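How to Deep Clean a Plastic Dish Rack (and keep it that way)

Wrote this up fast on a Wednesday night so excuse the mess. People keep asking how I get the gunk out from between the pegs. Same method for any plastic rack, the cheap ones too. Mine is the Wallgate one with the pegs all over the floor, handy for plates, horrible to clean.

What you need

White vinegar, plain
Baking soda
Dish soap
An old toothbrush
A bottle brush or straw brush, the skinny kind
A big sink, tub or plastic bin the rack fits in
Two towels you don't care about

No bleach. Well you can, but never with the vinegar, never ever in the same sink or the same day really. I skip it.

Step 1. Empty it out

Everything. Plates, the forks, the lids, the little stuff that falls down between the pegs and sits there for a month. Tip the rack up and look from the side, small things hide under the crossbars. Pull out the drip tray if yours has one and do it separate.

Put it on a table or counter first, not straight in the sink. Easier to see what you're dealing with. Wipe off crumbs with a dry cloth. Crumbs plus water = paste.

Step 2. Hot rinse

Hottest tap water you can stand. Not boiling! I warped a Troteck rack with the kettle once and it rocked on the counter for the rest of its life. Rinse top side, flip, rinse the bottom. The bottom is always worse.

Step 3. Soak

Plug the sink, fill with hot water, 2 cups of vinegar, good squirt of soap. Rack goes in upside down so the pegs are under. If it doesn't fit do one half, then turn it. Half an hour per side. If you have hard water go longer, an hour is fine, overnight is overkill and the kitchen will smell like pickles.

While it soaks do the drip tray.
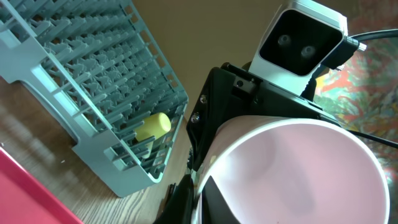

Baking soda paste goes on next. Few spoons of soda, enough water to make it like toothpaste. Drain the sink before you start, or it all fizzes away and you've wasted it.

Step 4. Scrub, in this order

Pegs first. Toothbrush, go along the rows one way and then across. Don't try to do each peg by itself, you'll lose your mind. Run the brush down the lane between two rows, then the next lane. Pink or black slime lives right at the base of the peg so push down hard there.

Then the crossbars. Top edges are easy. Undersides need the rack flipped and the skinny brush.

Then the outer wall. If yours has cutouts along the side, get into the corners of each one, a toothpick helps. Soap film builds up in there and you don't notice untill it's yellow.

Feet last. Rubber feet pop off on some racks. On a Braler they do, on mine they don't. If they come off wash under them, it's gross.

Step 5. Rinse again

More than you think. Soda leaves a white haze if you rush this, and then your glasses get it. Sprayer if you have one. Hold the rack on an angle so water runs along the rows and out the low end.

Step 6. Dry it all the way

Lay a towel on the counter, rack upside down on it, leave it a few hours. Outside in the sun is better but watch colored plastic, it fades. Use the second towel on the drip tray. Don't put the tray back under a dripping rack or you're right back where you started.

If you set it on a wood table, towel underneath always. Water rings on wood are a whole other tutorial.

Stains that won't budge

Tea and coffee: straight soda paste, leave on twenty minutes, scrub.
Tomato orange: sun, honestly best thing. A day or 2.
Chalky white crust: paper towel soaked in straight vinegar, wrap it round the spot, leave it an hour.
Sticky stuff from a price tag: cooking oil, then soap.

How often

Quick rinse every week. Full clean once a month, more if the kitchen is damp. I got lazy last November and skipped it, took me three rounds to fix.

Comment from before said use the dishwasher. Check the bottom of the rack first. Some say top shelf only, some say no. If it doesnt say anything I'd do it by hand.

Next up is cutting boards, probaly this weekend. The pegs trick works on baby bottle racks too, just leave out the vinegar smell by rinsing twice.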